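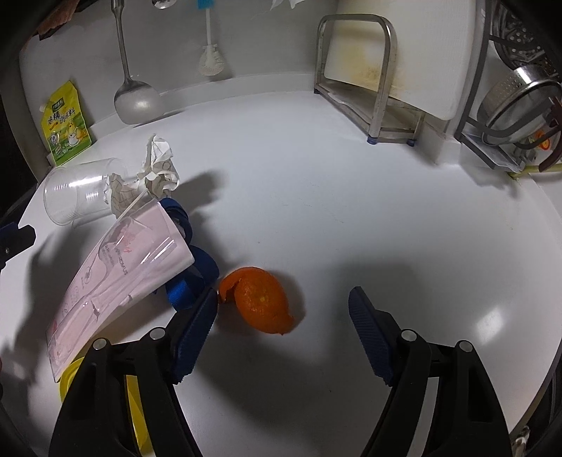
Bon, parlons soupe. Je sais, je vous avais promis la suite des brioches, mais la pâte peut attendre et moi j'ai un potage aux lentilles corail qui me trotte dans la tête depuis que je l'ai raté en janvier, puis réussi, puis raté encore (mais moins !).

Tout est parti d'un bol mangé chez Sosa, la petite cantine derrière la gare, celle avec l'ardoise illisible. Un velouté épais, un peu fumé, servi avec une cuillerée de yaourt et un filet d'huile rouge. J'en ai repris. Le cuisinier, Barnabás Kocsis, a bien voulu me dire ce qu'il mettait dedans, mais pas dans quelles proportions — il cuisine à l'œil, m'a-t-il répondu, et il avait quatre casseroles sur le feu, alors je n'ai pas insisté.

Voici donc ma version, pour quatre personnes qui ont faim.

**Pour la soupe**

- 2 oignons jaunes
- 3 gousses d'ail
- 250 g de lentilles corail, rincées
- 1 grosse carotte
- 1 cuillerée à soupe de concentré de tomate
- 1 cuillerée à café de cumin
- 1 cuillerée à café rase de paprika fumé
- 1,2 litre de bouillon de légumes
- le jus d'un demi-citron
- huile d'olive, sel

**Pour l'huile rouge**

- 30 g de beurre
- 2 cuillerées à soupe d'huile d'olive
- 1 cuillerée à café de paprika doux
- une bonne pincée de piment

Faites fondre les oignons émincés dans un fond d'huile, à feu moyen, avec une pincée de sel. Il faut compter un bon quart d'heure, et c'est là que je me suis plantée la première fois : j'étais pressée, j'ai monté le feu, ils ont noirci sur les bords et toute la casserole a pris ce petit goût amer qu'on ne rattrape pas. On veut des oignons mous, blonds, presque confits.

Ajoutez l'ail haché, la carotte en petits dés, les épices et le concentré de tomate. Remuez deux minutes, le temps que ça sente fort dans toute la cuisine (chez moi, c'est le moment où quelqu'un descend demander si c'est prêt). Versez les lentilles, puis le bouillon. Laissez frémir vingt minutes à demi couvert.

Ensuite, chacun son école. Moi je mixe la moitié et je remets le tout ensemble, comme ça on garde un peu de texture sous la dent. Le citron vient à la toute fin, hors du feu. Goûtez avant de resaler, les bouillons du commerce ont souvent la main lourde.

Pour l'huile, faites mousser le beurre avec l'huile d'olive dans une petite poêle, coupez le feu, et seulement après jetez-y le paprika et le piment. Mon deuxième ratage, c'était ça : du paprika brûlé, marron, triste. Hors du feu, il reste d'un beau rouge et il sent divinement bon !

Elle se garde trois jours au frigo et elle épaissit beaucoup, prévoyez un verre d'eau au moment de réchauffer. Elle se congèle très bien aussi, mais sans l'huile.

Côté courrier, vous avez été 64 à m'écrire à propos du gratin de blettes, et 44 d'entre vous y mettent de la muscade. J'ai bien compris le message, j'essaie la prochaine fois. À celles et ceux qui me demandaient si le lait de coco marche dans cette soupe : oui, remplacez 20 cl de bouillon, et prenez du citron vert à la place du jaune. C'est une autre soupe, mais je la mangerais volontiers.

La prochaine fois, les brioches, promis. J'ai déjà sorti la farine.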